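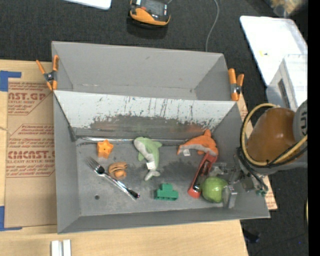
Written rules for a robot cell that nobody has to read twice
An interview with Godfrey Minja, who keeps the cell rules at Treloar

Godfrey Minja has a folder on his desk with the title "Cell rules, version 8". It is thinner than I expected. When I ask him about this, he opens it and shows me that the whole document is two pages.

"The first version was much longer," he says. "It was a good document and people did not use it. They signed it on the first day and after that they asked their neighbor."

Treloar is a small laboratory where robot arms practice picking objects from one bin and putting them in another. Minja came there from a company called Corkis, where he wrote work instructions for packing lines. He tells me that the two jobs are less different than people think. In both places a person stands near a machine for many hours, and in both places the person becomes used to it.

I ask him which rule is the most important one. He does not want to choose, but after some time he says it is the rule about hands.

"When the arm is enabled, your hand is not over the bin. It does not matter if the arm stands still. It does not matter if you only want to turn one object. You disable, you wait for the lamp, you reach in. We had people who said, I can see it is slow. Yes, it is slow. But slow is a setting, and somebody can change a setting."

The speed has its own paragraph. During normal picking the arm must stay below the limit that is written on the card at the cell, and only two persons can change this limit. The change must go in the log together with the time of day and the reason. Minja shows me an old page of the log. Most reasons are short. One of them says only "test", and he has drawn a line under it with a pencil.

"This I discussed with the person," he says. "Test is not a reason. What test? If you come to the cell in the afternoon and the arm moves faster than in the morning, you have a right to know why."

Then we talk about the bins. I had thought that the bins were a simple matter, but they take almost one half of the second page. The bins must be fixed so that they cannot move against each other. Clamps are allowed, and the operator must try them by hand before the first pick. The position of the bins is marked on the table with tape. If the bins are taken away for cleaning, they must go back to the marks, and the first 3 picks after that are done with the operator's finger on the stop button.

"A bin that has moved a little is worse than a bin that has moved a lot," Minja explains. "If it has moved a lot, you see it. If it has moved a little, the gripper goes down on the wall."

The rules also say what can go in a bin. Soft toys are allowed, and their tags can stay on, because the arm should learn to work with tags. Metal cutlery is allowed if it has no cutting edge, so a fork is accepted and a kitchen knife is not. Glass is forbidden. Fruit made of plastic is welcome. Real fruit was permitted until version 5, and he does not want to say more about it.

Not everybody agreed with the list. Kojo Nutsugah, who plans the picking sessions, wanted fewer limits on objects. He joins us for a part of the conversation and explains his view.

"I want variety," Nutsugah says. "If every object is safe and easy, the arm learns a safe and easy world. So each time Godfrey takes something off the list, I ask him to put something else on it. He took away the glass jars, and I received more plush animals. They are difficult in another way. They bend, and you never get the same grasp again."

They both agree about wear. A bin floor with scratches can stay in use, but a bin with a crack goes out the same day. The fingers of the gripper are inspected after every 2,000 picks. Before, the interval was a month, but Nutsugah noticed that a month could mean very different amounts of work.

I ask about cables. Minja takes a deep breath, and I understand that this is a favorite subject. Cables on the arm must be tied so that the loop is large enough for the full turn of the wrist. After each change of cable, the operator turns the wrist slowly from one end to the other and watches the cable, and does nothing else during this. At Clesitley, a site he visited in June, this check was done by looking at the screen of the controller.

"The screen knows the angle of the joint," he says. "It does not know that the cable is caught on a bracket."

The laboratory at Prernholm has asked if it can use the two pages. Minja has agreed, with one condition: they should walk through the rules at their own cell and remove everything that does not fit. A rule that does not fit, he says, teaches people to ignore the line above it and the line under it also.

Before I leave, he takes the folder back and writes a small note in the margin, next to the paragraph on clamps. I ask if this will be version 9.

"Maybe," he says. "First I ask the people who work there in the evening. They have not seen it yet."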